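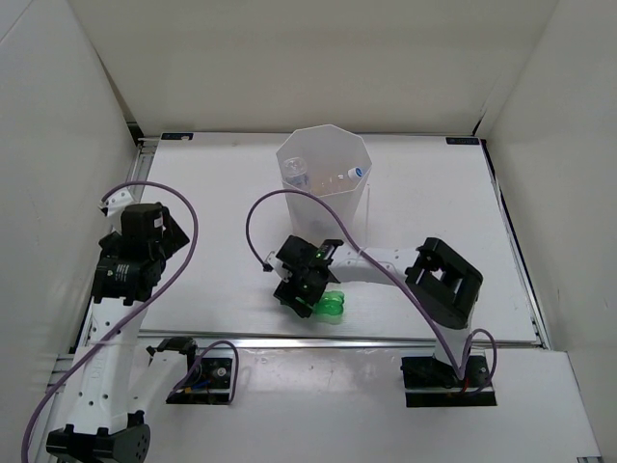
The frosted bin with two clear bottles inside and a green one lying in front.

Levente Kerekes has been sorting other people's bottles, his own bottles and, on one memorable weekend, an entire wedding's worth of bottles for longer than he cares to work out, and he still gets excited when he talks about the bin. He means the see-through kind, frosted, with eight sides and an open top, and he would like everyone in Rikley to have one.

"People hide the recycling," he told me over coffee in his kitchen (very good coffee, in very small cups, and he kept filling mine). "It goes under the sink or behind a door, and then you forget it until it falls on your foot. Put it out on a table where you can see it! You look over, you see bottles through the side, and you know how you're doing."

He started with his own building on Dollent Street in May, going door to door with a stack of leaflets. He printed 700 of them, which was far too many for one street, so he kept walking. By the end of the summer the neighborhood had handed in 3867 bottles, and he has every one written down in a school notebook with a coffee ring on the cover.

I asked whether the color of a bottle matters, and that set him off for a good ten minutes. He likes to keep the green ones apart from the clear ones when he can, though he says he would never turn away a mixed bin. "My wife thinks I'm fussy, and she's right, I'm fussy. But if it's mixed, it's mixed. I'll sort it at home with the radio on. Please just don't throw it in the trash."
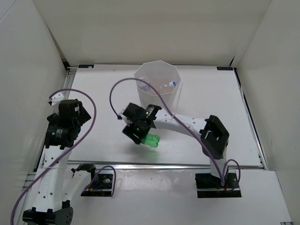
A small green item over the table, and a white bottle with a blue cap in the bin.

Caps are the other thing he gets asked about, more than anything else. His own habit is to leave them on. "They're little, they roll, the cat gets them," he said. "I spent one whole winter finding caps under the stove. On the bottle, a cap has somewhere to live."

He doesn't mind how the bottles go in, either. Some of his neighbors stand theirs up in tidy rows and some toss them from across the room, and he has a soft spot for the tossers, being one himself. What he does ask is that the bin stay small. He tried a big one once, at his sister's place out by Raptis, and it took so long to fill that she started keeping umbrellas in it.

These days he makes his rounds with a cart, and when it rains he borrows his brother-in-law's van. He has 50 households on the list, and he was hoping to add a few more up the hill before the weather turned. While I was putting on my coat he had gone back to the notebook, looking for the page with the wedding on it.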